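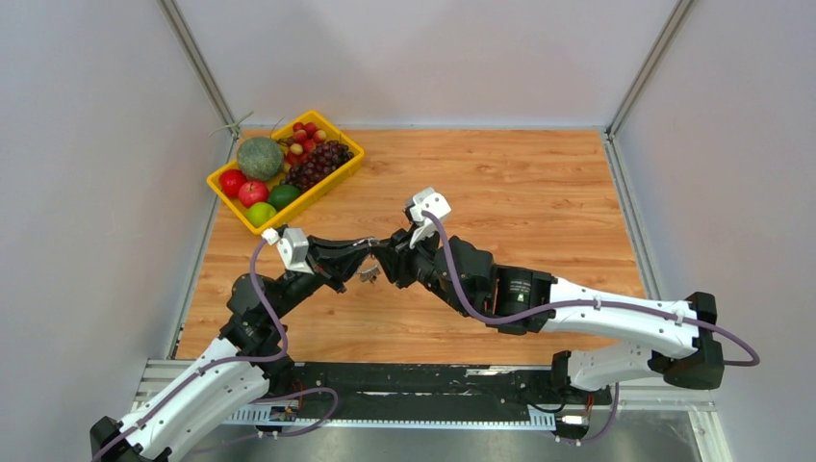 Evening all. Some of you asked what I do on Mondays now that I've gone down to part time, and the answer is that I teach two robot arms to pick up fruit. I said I'd write it up properly, so settle in, this may take a few posts.

The arms live at Seltudier, in the long room at the back of the Zevdale building. You sit at a bench with a second, smaller pair of arms in front of you, and whatever you do with those, the big pair does too. You squeeze, they squeeze. You sneeze, and I'm sorry to say they do that as well.

Every go is recorded: where each joint was, how far open the grippers were, what the cameras saw. One go is called an episode. My target for a full day is 80, and when I started I thought that sounded like a morning's work. Reader, I went home and lay on the floor.

Fruit is a lovely teacher because none of it behaves alike. The melon is the big one in the yellow tray, and a single gripper has no hope of getting round it, so you bring both arms in and cradle it from either side. I hold my breath every time. I've been told this makes no difference to the data.

Apples are friendly, though the one that gets itself wedged in the corner of the tray is a pest. You can't come straight down on it, there's wall on two sides. I nudge it out with the left arm first and then pick it up with the right. Sándor Dobos, who trained me, says to leave the nudge in the recording, as the robot will meet corners too and had better know what to do about them.

The limes are my favourite, I think? They're a nice size for the jaws. We've got a dark green one and a paler, yellower one, and when the instruction says "the lighter lime" you really must go for the lighter lime, even if the other is right there under your hand. I've spoiled more episodes that way than by dropping things.

Grapes. Oh, grapes. You go for the top of the bunch, and you lift slowly enough to see whether the rest is coming with you. Cherries are the same trouble made smaller, and I take those with just the tips.

The thing I found hardest was being slow in an even sort of way. My hands want to rush through the easy part and then dither over the hard bit, and the robot picks up the dithering as though it were part of the job! Nizar Matar played me back one of my early ones and there was a long wobble over the tray where I'd been deciding which apple I fancied. He was very kind about it. We deleted it.

So now I decide first, hands still, and only then press the pedal to start. And I begin each one with the two grippers facing each other over the bare bit of table, nearly touching, so that they set off from much the same place. It's become a bit like putting your feet together before a dance.

Someone asked how many it takes before the arms can manage without you. For a single fruit they gave it a try after 200 episodes. It went for the apple, missed, had another look and got it, and I made a noise that brought people in from Halász across the corridor. The grapes are still mine to do by hand, and I don't mind that at all.

Next in the queue is passing a piece from one hand to the other over the table, which Sándor wants going by March. I've practised with a rolled-up sock at home, just my own two hands, to work out which one lets go and when. Try it, it's odd once you start noticing. Right, kettle's boiled, I'll answer the rest of you tomorrow.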